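Putting Up a Pegboard Without Cracking It

I put off doing our hall cupboard at Gorkunwood for ages, and I needn't have, as it's a gentle afternoon's work once you get going (and there's always time for tea). Hold the board up first and pencil round it. Leave a gap behind — 35 mm is plenty — or your hooks won't go in at all. Screw two battens to the wall, check them with a level, then check them again, and fix the board on with washers under the screw heads. Stop as soon as the screw feels snug!

If you rent, or your walls are crumbly like ours, look for a panel on casters instead. 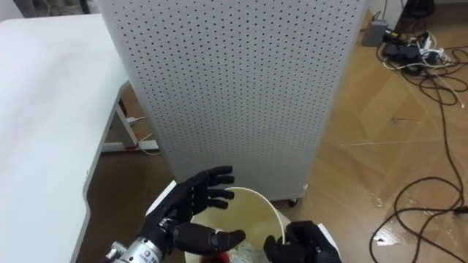 A white perforated panel on casters, beside a table.

Start with 4 hooks and live with them for a week before buying more.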